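Folding and storing cloth bags in a small shop
Project report, course Materials in Daily Use
Harthorpe, August 13, 2023

1. Background

The Griko shop in Harthorpe sells dry food by weight, and the customers may borrow a cloth bag if they forgot their own. When our project began, the shop had 495 such bags in the back room. They were kept in deep boxes, one bag pushed on top of another. The staff told us that it takes too long to find a clean bag of the right size, and that the handles catch in each other when one bag is pulled out.

Our task was to propose a way of folding and storing the bags which needs no new furniture. The budget was 300 pounds, and we did not use all of it.

2. The bags

We sorted the bags into three groups after the kind of handle. The first group has short handles of the same cloth as the bag. The second group has long flat straps, sewn at the top edge. In the third group we put all bags where a thick handle and a flat strap come together. This group is the smallest, but it made the most trouble in the boxes, and therefore we gave it the most time.

Most bags of the third group came from a supplier called Breltik. The cloth is cream-coloured and quite stiff when it is new. After some months of lending it becomes softer and easier to fold, but it also shows every mark.

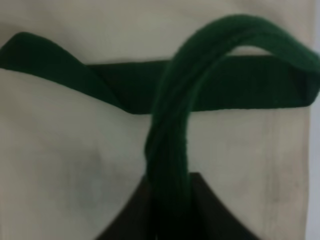
Figure 1. Dark green handle and flat strap crossing on cream canvas.

The difficulty with this type is that the two green parts do not behave in the same way. A flat strap can be laid down in one movement and stays where it is put. The thicker handle wants to stand up in a loop. If it is left on top of the bag, the next bag in the pile lies crooked – and after five or six bags the pile falls over.

3. Folding methods

We tried two methods on a table in the back room.

Method A: the bag is laid flat, both handles are placed over the front side, and the bag is folded in half two times. It is quick to learn. With the flat straps it gave good piles, but with the thick handles the package was too high in the middle.

Method B: the thick handle is first turned inside the bag, and the flat strap is laid across the cloth. Then the sides are folded in and the bag is rolled from the bottom. The roll is closed with the flat strap. This method is slower, but the rolls can stand upright in a box and each one can be taken out alone.

4. Result

We recommend Method A for the first and second group and Method B for the third. The rolls stand in Tzanetos boxes, which the shop already had from an old delivery. Stained bags go in a separate box by the door, so that they are washed before somebody folds them.

5. Open points

We did not test how the rolling affects the seams over a long time. The shop lends over 2000 bags in a year, so this should be looked at again. The labels on the boxes are at present only paper and tape, and the staff would like to have larger letters.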